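Section 4. Setting Up the Doteo Arm in the Practice Kitchen

If you have come straight here from Section 3, your Doteo arm is still in its crate or sitting parked on its base with the power off, and that is fine, please leave it there for now. Everything in this section happens on the computer. We set the arm up first in Corkent, the simulator that comes with your kit, in a kitchen we call the Engström room. When the arm behaves itself in there, you carry the same settings file over to the real one in Section 5.

We know it's tempting to skip ahead. Most people who call us on their first day have skipped ahead! The whole section takes an afternoon if you're new to it, and much less the second time, so make yourself comfortable and work through it in order.

What you need before you start

The Corkent installer, version 42 or later. The version number shows in the bottom corner of the start window.
The settings file you saved at the end of Section 3. If you took our suggestion it is called doteo_first.
A mouse with a wheel. A laptop touchpad will do in a pinch, but turning the view with one is a slow business.
The green card from the front pocket of this binder, which has the joint limits printed on it.

Note: Corkent will open a settings file from an older version and will not complain about it, but it quietly drops the gripper values. If you are moving up from an older kit, type the gripper values in again by hand at step 12.

4.1 Opening the room

1. Start Corkent and wait for the start window to fill in. The first launch is the slow one, so let it finish even if the window looks stuck.

2. Choose Open Room, then Engström, then Kitchen.

3. When it asks for a layout number, type 2851. This is the layout all of the steps below were written against. Any other number gives you a perfectly good kitchen too, but the objects will be in other places and you'll spend your time hunting for them.

4. Choose Empty Counter for now. We put the objects in later, once the arm is standing where it should and knows how to keep out of trouble.

5. Turn the view with the mouse until you are looking along the counter toward the stone wall at the back. If you get lost (we all do), press the Home key and the view goes back to where it began.

4.2 Standing the arm on its pedestal

The pedestal is the dark maroon block. In the simulator it comes in as its own part, separate from the arm, and this catches people out. If you place the arm first and the pedestal afterward, the arm will not hop up onto it. You have to place the block, then the arm on the block.

6. From the parts list, drag in Pedestal, Short. Let go of it anywhere near the back of the room, and then type the position values from your green card into the boxes on the right. Don't try to line it up by eye.

7. Click the lock beside the pedestal's name. The name turns gray.

8. Drag in Doteo Arm and drop it on the pedestal. You want the mounting ring to snap. If the arm sinks into the block, undo, zoom in a little and drop it again.

9. Open the Joints tab and check the limits against the green card, one line at a time. Beril Kahraman, who wrote the first version of this guide and still answers many of the support messages, likes to read them out loud to a second person. It feels silly for the first two lines and after that it goes quickly.

Caution: Do not widen a joint limit to make a reach work, even in the simulator. The limits travel with the settings file. A limit you widened here on a whim will still be wide when the real arm wakes up in Section 5, and the real arm has a real wall behind it.

4.3 Fitting the gripper

10. With the arm selected, choose Tool, then Two-Finger Gripper. The arm will give a little twitch as the tool's weight is added. Let it settle.

11. Press Open, then Close, then Open again. Both fingers should move together. If one lags behind, go back to step 10 and fit the tool again, as the usual cause is a click that landed on the last link instead of the wrist.

12. Type the gripper values from the back of the green card. If you are opening an older file, this is the place where you put back what the program dropped.

13. Set the wrist so the fingers point down, and leave the gripper open. Then choose Save Pose and name it Ready. The arm will come back to this pose between jobs, so give it a minute of your attention and look at it from a few sides. Nothing on the arm should be touching the counter, the pedestal or the wall.

Note: Some people like Ready to be higher, tucked well back, and some like it low and close to the work. Either is fine. A low one saves time on every trip, and a high one is kinder to tall objects. Kavinda Patwary keeps his so high that the arm seems to be thinking it over before every move, and his test runs have never knocked down a bottle.

4.4 Teaching it the counter

The counter in this kitchen has two levels, with the higher section at the far end making a kind of shelf. Corkent knows the shape, of course, but the arm's own map doesn't until you hand it over, and the map is what keeps the fingers out of the marble.

14. Choose Surfaces, then Add. Click the top of the main counter. It lights up in outline.

15. Choose Add again and click the top of the higher section. You should now have two surfaces in the list, and please check this, as it's easy to click the same one twice.

16. Set Clearance to 173 for both. The number is in millimeters, and it's generous on purpose. You can bring it down once the arm has done a few clean runs. During a pick the arm switches to its own, smaller clearance for the last part of the trip down, so a large number here won't stop it from reaching things.

17. Click the front edge of the main counter and mark it as Edge, No Cross. The floor is not part of this job and we would like to keep it that way.

Caution: If you skip step 17, the arm may plan a path that swings out over the floor and back in. It does no harm on the screen, but on the real bench that is where you will be standing.

4.5 Putting the objects in

18. Go back to the room menu, change Empty Counter to Full Counter, and wait while the objects drop in. They fall a short way and settle by themselves. Don't nudge them while they're moving.

19. Check what you have before going any further. The white jug should be standing near the front edge, with the teal spray bottle lying on its side just behind it and the white plastic cup upright to the right of the spray bottle. The red-handled scissors are farther back, and behind those is the cream-colored bottle with the orange cap. On the left is the plant in its olive-green pot, with the paper towel roll and the bust beyond it. The arm should be in its Ready pose with the gripper open and pointing down. 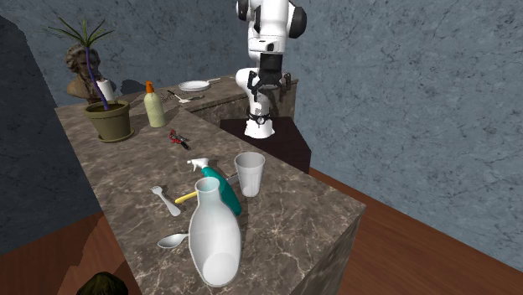 20. If your counter looks different, the layout number is the first thing to check. Go to Room, then Details, and read it back. It has a way of losing its last digit when it's pasted in from an email.

21. Choose Surfaces, then Refresh. The arm's map picks up the objects and draws a thin box around each one. Spend a little time on the plant. Its leaves are thin and spiky, and the box around them is drawn larger than it needs to be. Leave it large.

22. Mark the bust and the plant as Keep Out. Everything else stays as Can Move.

4.6 The first test reach

Take a short break here if you've been at it for a while, and save the file before you do.

23. Set Speed to Slow. The slider goes lower than that, but Slow is plenty.

24. In the object list, pick the cup, then choose Hover. The arm should leave Ready, travel to a spot over the cup, stop there and wait for you. It doesn't try to grip anything in this test.

25. Choose Return. Watch the elbow on the way back, and not only the fingers. If the elbow passes through any of the boxes you drew in step 21, stop the run and look at your joint limits again.

26. Repeat steps 24 and 25 with the scissors, and then with the jug. Leave the yellow-handled utensil for another day. Part of it is under the spray bottle, and the arm will ask you questions about it that we don't answer until Section 7.

27. When you have had three clean trips, choose Save As and give the file a new name. We use doteo_kitchen. Keep the old one too, in case you want to come back to it.

If something goes wrong

The arm won't leave Ready. The pedestal is probably unlocked. Go back to step 7.

The arm leaves Ready and stops halfway with a yellow mark. It can't find a path that respects the clearance you set. Lower the clearance a little on the higher surface only, and try again.

The objects slide about when you press Refresh. They hadn't settled. Choose Full Counter again and wait for the small clock in the corner to disappear.

The gripper closes by itself at the start of a run. The values from step 12 were typed in the wrong order. The card lists Open first and Close second, and the screen has them the other way around. We are sorry about that, and it will be put right in the November update.

Anything else, write to the Stendbridge support desk and attach both settings files, the old one and the new one. Please put the layout number in the message as well, so that we can open the same kitchen you are looking at.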